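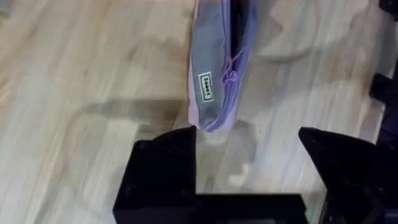
Wood Floor Finishes and Maintenance: Frequently Asked Questions

Gallstead Flooring Supply, Fleltudley branch
Technical questions answered by Nimal Pathirana and Corey Ruddock
Shared 51 times

This page covers site-finished and factory-finished wood floors in ordinary homes. It does not cover gym floors, outdoor decks or stair treads with carpet runners. Questions on subfloor repair are handled on a separate page.

How do I find out what finish is on my floor?

Start with the paperwork. Factory-finished boards usually have the finish type printed on the carton, and many installers leave a spare carton in a closet or basement. If there is no paperwork, test in a place that is normally covered, such as under a heavy dresser.

Put a drop of water on the clean surface and leave it for a few minutes. If the drop stays beaded and leaves no mark, the floor most likely has a film finish (polyurethane or a similar coating) in sound condition. If the wood darkens slowly, the finish is either a penetrating oil or a film that has worn thin. If it darkens at once, there is very little protection left.

To check for wax, rub a small spot with a white cloth and a little mineral spirits. A yellow or brown smear on the cloth suggests wax. Any wax has to be identified before recoating. Water-based finishes will not bond over it, and the failure often does not show until the new coat is fully cured and begins to peel at the traffic lanes.

What is the difference between a recoat and a refinish?

A recoat (also called a screen and coat) scuffs the existing film with a fine abrasive and adds one new layer on top. No bare wood is exposed. Color does not change. Scratches that stay within the film will mostly disappear; scratches that reach the wood will not.

A refinish removes all of the old finish by sanding, takes a thin layer of wood with it, and builds a new finish from nothing. It is the only way to change stain color, remove gray water damage or flatten cupped boards.

Customers often ask for a refinish when a recoat would do. If the water test shows beading across most of the room and the worn lanes have not turned gray, ask for a quote on the recoat first. It costs less, produces less dust and can be repeated many times over the life of the floor.

How many times can a floor be sanded?

It depends on the thickness of wood above the tongue and on how much each operator takes off. Solid strip can normally be sanded several times. Engineered board depends entirely on the top layer, and some products have too little wood to sand even once.

Pull up a floor register or a threshold and look at the edge of a board. If the wood above the tongue is thin, or nail heads are starting to show in the face of the floor, it has reached the end of its sanding life. Recoating is still possible.

What indoor humidity should I keep?

Follow the figure in the board manufacturer's installation sheet. If the sheet is lost, keep conditions steady and close to the level at which the floor was laid. Our own showroom floor was installed at 51 percent relative humidity and is held as near to that as the equipment allows.

Wood moves across its width far more than along its length. A wide board will therefore open larger gaps in winter than a narrow one under the same conditions. Gaps that open in the heating season and close again by May are normal and should not be filled. Filler placed in a winter gap is crushed when the boards swell, and it then works loose.

Why are my boards cupped?

Cupping means that the edges of each board stand higher than the center. The underside of the board holds more moisture than the top. Common sources are a damp crawl space, a slow plumbing leak, a concrete slab without a working vapor barrier, and wet mopping over open seams.

Find and correct the moisture source before doing anything else. Do not sand a cupped floor until moisture readings at the top and bottom of the board agree. If it is sanded early, the high edges are removed, and when the board dries and flattens the edges end up lower than the center. This second condition is called crowning, and it can only be fixed by sanding again.

Oil-based or water-based polyurethane?

Both are suitable for homes. Oil-based finish goes on thicker, gives an amber tone that deepens with age, and dries slowly. Water-based finish stays close to clear, dries quickly, and usually needs more coats to reach the same film thickness. Odor is stronger with the oil-based type, and the house may have to be left empty overnight.

On pale species, the amber tone is the main deciding point. On oak that will be stained dark it hardly matters.

Do not judge by the gloss label alone. Satin from one maker may look like semi-gloss from another. Ask for a sample brushed onto a loose board of the same species and look at it in the room where it will be used, in the morning and again in the evening.

What about hardwax oil?

Hardwax oil soaks into the surface and leaves little film. Small worn areas can be repaired without recoating the entire room, which is its main advantage. It needs more frequent upkeep than polyurethane and is less tolerant of standing water.

We stock Isdale hardwax oil in natural and white. The natural version darkens bare wood to about the shade it has when wiped with a damp cloth. The white version offsets some of that darkening. Test both. Rags used with any oil finish can heat up and catch fire on their own as the oil cures. Lay them flat outdoors to dry, or put them in a metal can filled with water and closed with a lid.

How much finish should I order for 1,000 square feet?

Divide the area by the coverage rate printed on the can, multiply by the number of coats, and round up to the next full container. First coats on bare wood use more than later coats. Buy all containers from a single batch if possible. If batch numbers differ, mix the contents together in a clean bucket before starting so that sheen stays even from room to room.

When can I walk on it, and when can furniture go back?

Dry and cured are different states. A dry finish can be walked on in socks. A cured finish has reached its full hardness and resists dents, chemicals and rubber-backed mats. The product sheet gives both times, and both get longer in cool or humid rooms.

Lift furniture back into place. Do not slide it. Fit felt pads to the legs beforehand and replace the pads when they pick up grit. Leave area rugs off until full cure. A rug put down early traps solvent or moisture, and its outline may remain visible.

What should I clean with?

Dry dust mop or a vacuum with a bare-floor head for routine cleaning. For marks, a well wrung microfiber pad and a cleaner approved by the finish maker. Avoid the following:

Steam mops, on any wood floor
Vinegar in water, which dulls some finishes over time
Oil soaps and spray polishes, which leave residue that interferes with recoating
Vacuum heads with a rotating brush that cannot be switched off

My floor has dull streaks after cleaning. Is the finish damaged?

Usually not. Streaks are most often dried cleaner. Wipe a test spot with a pad dampened in plain water, dry it with a towel, and compare. If the spot looks clear, repeat over the room in small sections, changing the water often. If it stays dull, look at it from a low angle against a window. Fine scratches running in all directions indicate grit wear, and a recoat is the usual remedy.

Can one board be replaced?

Yes, in most nailed floors. The damaged board is cut down its length, split out from the center, and a new board is dropped in with the lower lip of its groove removed. Color match is the difficult part. Old wood has changed with exposure to light, and new wood of the same species and grade will look different at first. Taking a replacement board from inside a closet and putting the new one in the closet gives a better match.

Floating floors are handled differently, and click-joint products may need to be taken up from the nearest wall.

Do you rent sanding machines?

Drum and orbital sanders are rented from the Fleltudley branch. The orbital machine is slower and much less likely to gouge the floor. Abrasive is sold by the sheet and unused sheets can be returned. Check that the outlet and circuit match the rating plate on the machine before collecting it.

2,046 people found this page helpful

5 comments

Edivaldo Rocha
The wax test saved me a lot of trouble. The cloth came up brown in the dining room and clean in the hall. Same house, same boards.

Efe Isah
Does the advice on winter gaps apply to glued-down floors too?

Corey Ruddock (Gallstead)
Efe, yes. Glued boards tend to show fewer and larger gaps where several boards move together. Leave them alone unless they stay open through summer.

Jailson Guimarães
Used the white Isdale on ash. Second coat took much less than the first, so I have most of a can left over. Does it keep?

Nimal Pathirana (Gallstead)
Jailson, it keeps if air is excluded. Move it to a smaller container filled to the top and label it with the batch number.

Related pages

Subfloor Flatness and Repair
Reading a Moisture Meter
Oyelaran Wide Plank: Installation Notes
Choosing Abrasive Grits for Oak and Maple
Felt Pads, Casters and Chair Mats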